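Tips from the Folding Table
Workshop Hints, Skiltisa Robotics Club

Laundry folding was chosen as our challenge for the Dulldale meet back in January, when it was still too hot to sit in the hall before four in the afternoon. I had thought it would be the easy one, having folded my own washing for nearly 50 years, but teaching two arms to do it is another matter altogether! These are the bits and pieces we've picked up along the way, and I hope they save another club a few long evenings.

Start with one garment and stay with it. A plain grey knit is a lovely thing to learn on. It's soft, it drapes well and it forgives a clumsy pinch, whereas anything slippery will have your students in tears before supper. Get both top corners held and the cloth lifted between the grippers before anyone so much as mentions sleeves. 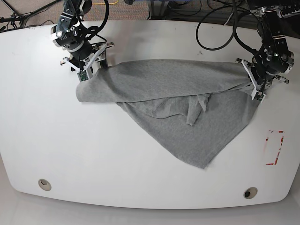 Beca Samuel wrote to tell us her group does it the other way round. They leave the garment flat on the table and only ever lift one edge, and she reckons they waste far less time on twisted cloth. Her students did 12 shirts that way in one evening, and she'd recommend it to any club with younger members who get fidgety waiting for a big lift.

Well, I'm happy to pass that along, and we've borrowed a little of it ourselves. When a shirt is down in a rumple, don't let the students rush in and straighten it by hand (mine always want to, bless them). Have them work out where the sleeves have gone first, then bring one gripper to each end and try a gentle pull on the diagonal. Write down what you tried, even if it was silly. Our exercise book is up to attempt 3779 and I still go back through it with a cup of tea.

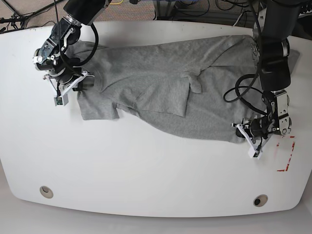
Carys Nicholas

A few words on tape. A bit of red on a white tabletop is easy to find from across the room, and it gives everyone the same spot to talk about when they're planning a move. Ours gets scuffed, so press down a new strip when the old one starts to break up.

Cables want slack as well. Leave a generous loop at each wrist, then take the arm slowly through its whole reach and watch the loop the entire time, especially on the way back.

Long pieces are the fiddliest of the lot. Held by the two ends they love to wind themselves up like a tea towel being wrung out, and pulling harder only makes the creases firmer. Ease off, set one end down, turn it a little and take hold again.

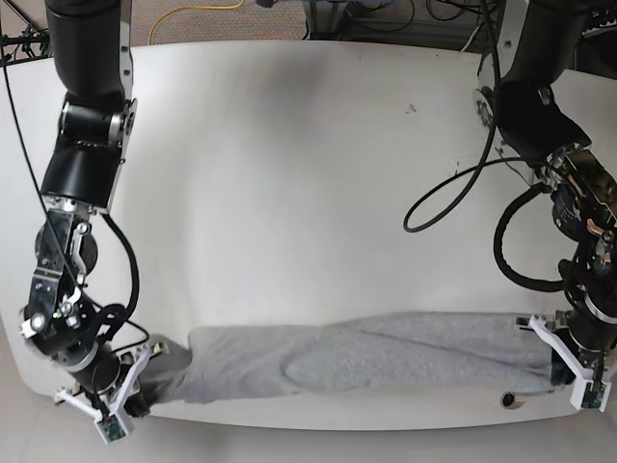 Packing up for the night

Park both arms before switching off, shake out the garments and hang them over a chair back so tomorrow's lot don't begin with yesterday's creases. Thongchai Khamphan has the spare key if you're last out.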